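Zisteck Help > Robots > Teaching by Demonstration > Laundry and Cloth

Search this board... Go Advanced

Filed under: two arm setups, cloth, data collection, demonstrations, beginner-ish

Policy picks fine in the open, falls apart when it's black clothes in a black bin. More episodes or different episodes?

Short version because I have the rig until October and then it goes to another group.

Task is loading a front loader out of a bin on the floor. Two arms, driven by a person on leader arms, we record everything and train on the recordings. Left arm mostly works the bin, right arm helps on the drum side or just stays out of the way. One garment per episode, start pose to start pose. We use the Vendetti recorder for sync, and that part's been ok, no complaints.

We have 1,292 episodes. I went back through and threw out the aborted ones and the ones where the operator stopped to think for ages. Still a big pile. Trained on all of it.

What works: colored stuff, light stuff, anything with a visible edge. It goes in, pinches, lifts, over the lip, lets go. Not fast, but fine.

What doesn't: black on black. Bin is black, round, and when what's in it is black too the gripper goes down, closes on nothing, comes up, and then carries the nothing over to the drum and opens. Very politely. Then goes back and does it again. Sometimes it closes on the rim of the bin instead of the cloth and the whole bin shifts, and after that it's lost, every reach lands short.

Second thing, maybe related, maybe not. At the lip it slows way down and sort of hovers. The operators do this too, they're being careful near the door, so I guess it learned the hovering from us. But it hovers a lot longer than we do. Like it's waiting for somthing.

Stuff I tried already:

- more exposure on the head camera. Helps the bin, kills the drum, all the metal blows out
- longer training. Same misses, smoother
- dropped every episode where the pinch took more than one try. Got worse??? this one I don't get at all
- random brightness and color changes at training time. Maybe a little better, could be luck

Of the whole set only 93 are a black garment in the bin. I didn't plan that, it's just what the operators grabbed off the pile. So the obvious answer is "record more black". But each one is a pain, the operators miss a lot too, they can't see it much better than the policy can, and I'd like to know if I'm about to spend two weeks on the wrong thing.

Questions, so they don't get lost:

1. more black episodes, or change the bin / lighting / camera and keep the count low?
2. do I keep the missed grabs or cut them
3. anything to do about the hovering that isn't redoing the whole set

Head view, same session for all of these. The wrist cams are useless once the fingers are down in the bin so I'm not bothering to post them.
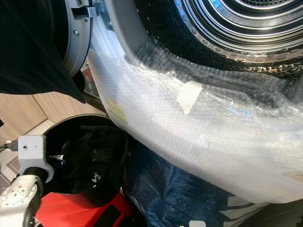
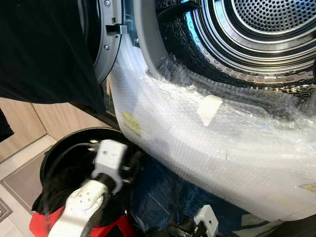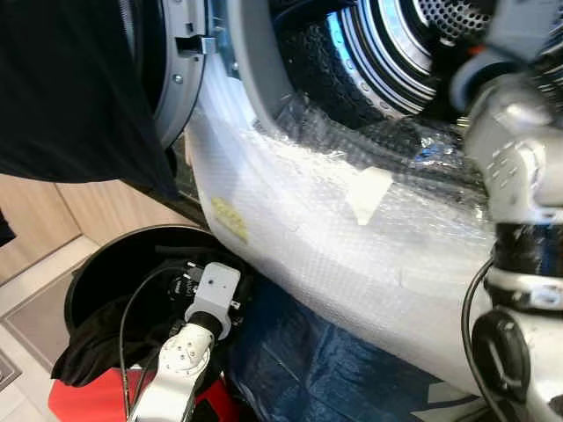
Accepted reply

ok few things, in the order I'd do them. I've run a cloth set on a pair of Aliyu arms, different room, same headache.

The missed grabs. Put them back. You asked why it got worse when you cut them, and I think that's the biggest clue in your post. When an operator misses, then notices, then opens and goes down again, that's the only place in the whole set where the policy can see what an empty gripper looks like and what to do next. You threw out all the recoveries. Now in its world every close is a good close, so naturally it carries nothing to the drum, it has never seen any other thing happen after a close.

Keep the ones where the operator recovers in the same episode. Cut the ones where they gave up. And if you have ones where the *operator* carried nothing to the drum by accident, cut those too, check for them, there are always a few. Scrub for lifts where the gripper width goes all the way to closed. You don't have to watch the video, it's in the joint log.

Which brings me to: is gripper width an input? You didn't say. If it's only an output you're asking it to tell empty from full by looking, with black cloth and a dark hole. Feed it the measured width, not the commanded one. Thin garments will still fool you, a sleeve and nothing are nearly the same number. Motor current is better if your logger keeps it. I'd check this before recording anything, it's an afternoon.

Now black on black. Don't go for a big number. I'd record in small blocks and train in between, six garments, 10 episodes each, and change something between blocks:

- where the bin sits and how it's turned. Yours is on top of something red, and if that thing never moves the arm may be using it as a landmark. Slide the bin around. Both together, and also seperately if they're not fixed to each other
- how full. Nearly empty is the hard case and operators hate it, so it ends up with no examples
- what the garment looks like lying there. Balled up, flat, hanging over the rim. In one of yours there's black cloth spilling over the left edge of the bin, that's an easy grab and I'd bet most of your successful black ones look like that
- swap the bin. A light one for half the blocks. Yes I know the real bin is black. You want it to learn cloth and bin are two things, and it can pick that up on the easy bin and carry some of it over. Worked for me, can't promise

Lighting: don't touch the exposure, you already found out why. A small lamp low and to the side, so the folds get a shadow and a shiny edge. From overhead everything in the bin is one flat blob. Leave it on for some blocks and off for others or you'll need the lamp forever.

The hovering. Two halfs to this.

One, pauses in the data. Any stretch where the arm barely moves for more than a beat, the policy has no way to know how long it's been sitting there, unless you give it history. So still leads to still. Trim them. Write a little script, find runs where no joint moves over some threshold, keep the first bit and the last bit, drop the middle. Don't trim while the gripper is opening or closing, I did that once and wrecked a set. Ask me how long it took to notice.

Two, the lip itself. You've got bubble wrap over the whole lower curve with tape in the middle, and it's see-through and shiny and the depth on it will be junk if you use depth. If you're using depth, mask that region or turn depth off and compare. If you're rgb only, I'd worry less, but I'd also want some episodes with the wrap shifted and the tape somewhere else. A strip of tape in the same spot every time is a lovely target for a network, and the day it comes off you'll be back here posting.

Same for the dark blue thing lying below the front of the machine. And the black cloth over the door. If those are in every episode fine, but move them sometimes. I kept my background "clean and consistent" for a whole month and got a policy that only worked in that exact corner, on that exact day practically.

Order again because I rambled: gripper width in, recoveries back, pauses trimmed, retrain, THEN decide how much black you need. You could get half way home with zero new recording.

Comments on this reply (2)

> width was output only. facepalm. adding it tonight. also found a bunch of operator empty carries just like you said, more than "a few"

> good. hold out a handful of the black ones for testing before you retrain, don't grade it on stuff it trained on

Another reply

Just get a white bin?

Serious though. If it's for a demo nobody cares what color the bin is. If it's for a product then ok, you need the hard case.

I'd record way more than the other reply says. We went the "few but varied" route with towels and it plateaued, then we just had people sit there and grind and it got better. Around twice the episodes, same room, nothing clever. Might be different for you, towels are all one shape. I don't have a good comparison, we changed the model in the middle too so take it for what it is.

Also check your operators one by one. We had one whose grabs were all super late closes and the policy copied the late close everywhere. Tag each episode with who drove it. Not to blame anyone, just so you can leave one out and see.

One more reply

Coming at it from the labeling end. I keep the Ziseck cloth notes page up to date, and the split we ask for there is phase tags: reach, close, check, lift, carry, release, back. The "check" one is the part people skip. Have the operator do a tiny lift and wait half a second before the full lift, on every episode, even the easy ones. Gives the policy a moment where empty vs full is visible on camera, cloth hangs below the fingers or it doesn't. With a head cam looking down over the bin you'd only need to clear the rim.

Yes this adds a pause and the reply above says trim pauses. Trim the others, leave that one, that's what the tags are for. If you tag by hand it's slow. You can get most of the way from gripper width plus wrist height and then fix the odd ones.

Tell the operators why before you start or they will drop the check by lunch. Ours did.

Also, black shirt with a bit of white print on it does not count as black. There's a garment in your first picture with a small white logo showing and a person or a network will both go straight for that. If some of your 93 are like that then your real number of hard ones is lower. Tag those too, or turn them inside out.

Comments on this reply (1)

> did not think of the logos. going through them now. some of the shirts have it, some don't. will post what the retrain does once the width input is in, probably not before the weekend

Filed under: gripper width, recoveries, trimming pauses, dark objects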